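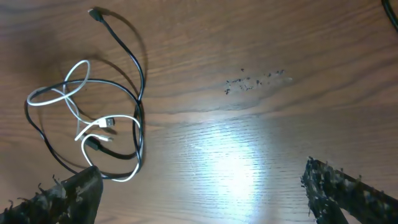 4.2 Failures in cable separation

Of 353 attempts, 192 ended with the two cables apart. The remainder were stopped by the operator or by the force limit. The most common fault was a false grasp: the Clavine controller reported a closed grip when the fingers had met on bare wood beside the cable. It then lifted, pulled at nothing and logged a success. 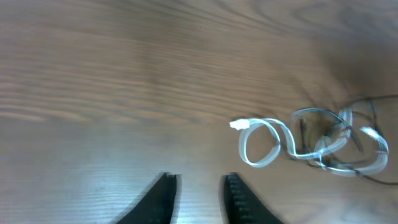 Cillian Geraghty remarked, on reading an early draft, that a false grasp wastes time but harms nothing, and that the snagged pulls deserved more space. We agree. In three attempts a loop tightened round a plug while both arms were pulling, and the force limit tripped too late to spare the connector.

Figure 3. Workspace used for the separation trials.

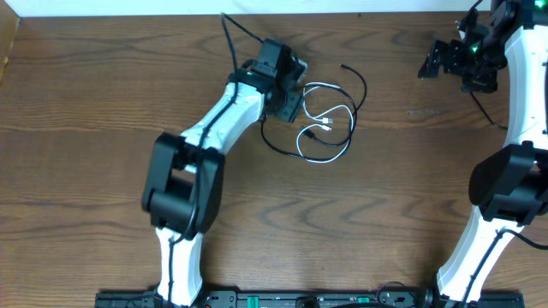
The delay was traced to the filter on the wrist force signal, which averaged over 50 samples - too long for a stiff cable that goes taut at once. Shortening it brought false stops when the arm changed direction. For the Priltberg trials we kept the long filter and lowered the pulling speed.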